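Lilgate shoppers are wrapping it up themselves this year
12/16/21

I had no plans to write about gift wrap this week. I was supposed to be covering the parking changes on the hill, but I stopped by the Maruyama store for tape and ended up staying almost two hours, and by the time I left I had three pages of notes and no tape.

What got me was the line. The store started a fabric and beeswax wrap swap back in April as a quiet little side thing, just a shelf by the register where you could leave a piece you were tired of and take one you liked. Now it's December and the shelf has grown into the whole back room! They tell me 223 pieces have changed hands so far, and that's before the last-minute crowd shows up.
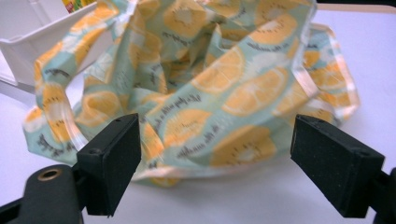
Shinji Iwasaki runs the swap, and he's as surprised as anyone. "I thought we'd get my neighbors and my aunt," he told me. He grew up with cloth-wrapped presents at home and says he never got used to the big bag of torn paper the morning after. I get that. My family fills two of those bags every year, and then the recycling truck won't take the shiny stuff, so it sits in my garage until I get mad enough to drive it to the dump myself.

If you've never used a waxed wrap, the idea is pretty simple. It's cotton with beeswax worked into it, and the warmth of your hands softens it enough to hold a fold. People mostly put it over bowls or around half an onion, but it does a fine job on a jar of jam or a small loaf, and whoever gets the jam gets the wrap too. Shinji's advice is to wash it in cool water and keep it off the radiator (I asked about the radiator because, well, I have a history).

Plain cloth is easier for anything big or oddly shaped. I tried a teapot. It took me four goes, and a very patient girl of maybe ten finally reached over and tied the knot for me — beautifully, I should add.

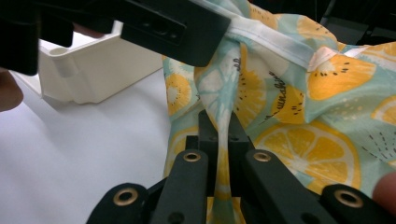 How to join in

The swap is open every afternoon through the end of the month, in the back room at Maruyama. Bring a clean piece, any size, and take one home. If you don't have one to trade, there's a basket of hemmed cotton squares for $2 each, and the money goes toward more fabric. Waxed pieces should be free of cracks and shouldn't smell like garlic, which I gather has come up.

There's also a free folding class, 45 minutes long, with room for 27 people. You can sign up at the register. Parking behind the store is tight, so I'd take the Turport bus and get off at the library. It's a short walk and you pass the bakery.

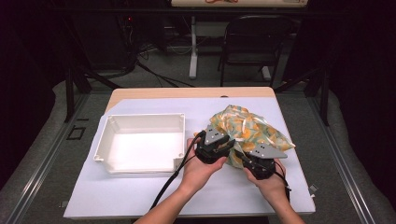

A patterned wrap and an empty tray on the paper-covered table.

Shinji hopes to keep things going after the holidays, with a mending afternoon for frayed hems and a session on re-waxing old wraps at home. He's asking for irons that still work and any cotton sheets you were going to throw out. Drop them at the register with your name on them.

I'm going back for the class, and I'll pick up my tape then too.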